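Workshop notebook, 30 September 2024
Natural dyes / walnut hull bath, second round

Finally got the deep brown!! Writing this up while my hands are still stained, so forgive the handwriting if you're reading the paper copy.

Recap for anyone who missed the June entries: the first walnut bath gave us a sort of weak tea color on the Zorkden wool and nearly nothing on the cotton. I blamed the hulls. I now think I was simply too impatient, and the bath never got a proper soak before the heat went on.

What I did this time. Hulls from the Srour trees, picked up off the ground already going black, 491 g after I pulled the nuts out. Covered with rainwater in the big enamel pot and left 5 days with the lid on. Smell is strong but not awful, a bit like a wet forest. Then a slow simmer, never a real boil, strained twice through old cotton sheeting, and let it cool before any fiber went near it.

Fiber: 184 g of the Zorkden wool, scoured, no mordant at all. Also two short hanks that I had alum mordanted back in June and forgotten in a drawer (lucky find).

Results:
Plain wool, one dip: warm medium brown, very even. Lovely already.
Plain wool, left in overnight: dark chestnut. This is the one! I keep walking over to look at it.
Alum hanks: more golden, a little brassy in daylight. I like them less on their own but next to the chestnut they really sing.
Iron dip afterward on a scrap: almost black, and the wool went a bit harsh. Use less iron or skip it.

I've been looking at brown things all week to decide where to stop. Leather scraps from Lederex, toast, the wicker on the counter. There is so much range inside what we lazily call "brown." The Pistena sample card has only four browns on it and I could add a dozen from one pot.
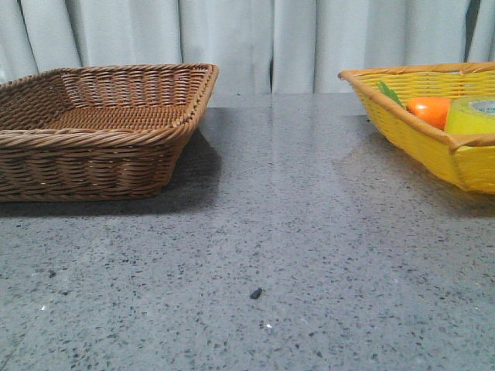
Baskets on the speckled counter. The brown wicker runs from tan to chestnut.

Still to do:
Light test. Half of each sample under card in the south window, check at the end of the month.
Wash test with the plain soap, then again with the Pistena one.
Try the cotton again, with a tannin soak first.
Exhaust bath is in the lidded bucket under the sink, labeled. Please don't pour it out, there's plenty of color left in it and I want to see what a third dip looks like.

Also we need new gloves. The left one leaks at the thumb.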